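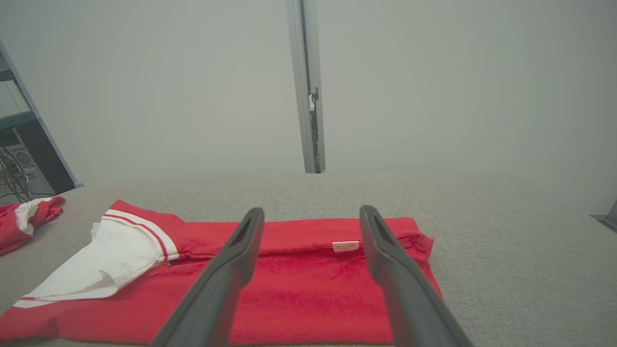
Tustness Cup: Frequently Asked Questions
Last updated Feb 22, 2024

We love getting your emails about the Tustness Cup, and we get a lot of the same ones, so here are the answers in one place. If you're new to amateur soccer, welcome! You picked a great tournament to start with.

What is the Tustness Cup?

It's a knockout soccer tournament for amateur club teams, both men's and women's. Every tie up to the quarterfinals is a single match, win or go home, and the draw isn't seeded. That means a team that trains on half a school field can get paired with the defending champions in the first round. It happens most years, and those are the games people talk about all winter.

When does it start?

The first round kicks off in September and the finals are played the following spring. Exact dates for each round go up on the fixtures page as soon as the draw is made. Please check there before booking travel, especially if you're coming in for an away tie.

How many teams are in it this season?

We have 147 clubs entered, which is our biggest field ever. We're thrilled! It does mean some clubs get a bye in the first round. Byes are drawn from the same pot as everything else, so there's no way to ask for one (and yes, people ask).

Who can enter?

Any amateur club in good standing with its local league. You need a home field that passes the basic ground check, or a written agreement to share one. Brand-new clubs are fine as long as they've played one full league season. Reserve teams can't enter, but reserve players can be registered for the first team like anybody else.

How big can our squad be?

You can register up to 30 players. Of those, 18 can be named on the team sheet for any one match. You can change your registered squad between rounds until the quarterfinals, and after that the list is locked except for goalkeepers. If both of your keepers are injured, write to us right away and we'll sort out an emergency registration.

Can a player appear for two clubs in the same cup?

No. Once a player steps on the field for one club, they're cup-tied for the season. Sitting on the bench without coming on doesn't count. This trips up teams after the winter transfers, so ask every new signing before you put their name on the sheet.

What happens if a match is tied after 90 minutes?

In the early rounds we go straight to penalty kicks. From the quarterfinals on, there's extra time first. The semifinals are the only ties played over 2 legs, home and away, and away goals don't count double. Score level over both legs? Extra time at the end of the second one, then penalties.

How do yellow cards work?

Two yellow cards in separate matches means a one-match ban in the cup. Cards are wiped clean after the quarterfinals, so nobody misses the final for a late tackle back in the fall. Straight red cards carry over into league play too, and the length of the ban depends on the referee's report.

Who are the teams to watch?

Oh, we could go on all day. Skukik won the women's side last season playing some of the most fearless attacking soccer we've had at this level – their fullbacks basically live in the other half. On the men's side, Willitz lost the final on penalties and have kept nearly the whole group together. But don't sleep on the newcomers. Unseeded draws are wonderful for them.

Where is the final played?

Both finals are at Arnardóttir Park, one after the other on the same day, with the women's final first. It's a lovely, compact ground where you can hear the players calling to each other from any seat. Gates open 2 hours before the first kickoff, and one ticket covers both games. Come early for the junior exhibition match. The little ones play their hearts out and the crowd noise for their goals is something else.

Do I need a ticket for the earlier rounds?

That's up to the home club. Many let everyone in free and pass a bucket at halftime, while others charge a small gate fee. Check with the host before you go. Semifinal tickets are sold by the host clubs as well, with a share set aside for visiting fans.

What if both teams wear the same colors?

The away team changes. Send us your first and second kit colors when you enter, and we'll flag a clash with the fixture notice. Goalkeepers need a color that differs from both teams and the referee. Bibs over shirts are okay in the first round only.

Our field is waterlogged. What now?

Call the match referee first, then the visiting club, then us. If the referee rules the field unplayable, the match moves to the next open date. After a second postponement, the tie switches to the visitors' ground. It feels harsh, but the later rounds can't wait forever.

Can matches be streamed?

Yes, please do! Home clubs can stream any match through the quarterfinals as long as the visiting club agrees in writing. Send us the link and we'll add it to the fixtures page. We handle the semifinals and finals ourselves, and replays stay up all summer.

How do I report a score?

The home club's secretary sends in the score, scorers and cards through the results form by 8 p.m. on match day. If you can't get online, a text to the results line is fine – just follow up with the form by the next morning.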